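Girnano hand gripper kit, pair
Reviewed by Agnes Haugland

I've wanted to build something like this at home for ages, and the Girnano pair is such a treat! Printing the jaws took me 30 hours, and after that it's mostly screws, straps and feeding the cables back without snagging them (mine still trail a bit). The marker cubes clip on under the jaws and feel solid.
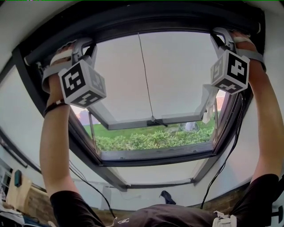 Both grippers on the roof window sash, blind partway across.

The curved jaws are the best bit. I've recorded 210 runs so far, windows and cupboard doors mostly, and my hands don't ache the way they did with my old Skindar set. The straps could do with more padding over the knuckles, and the instructions skip the cable routing altogether. I'd still buy it again tomorrow.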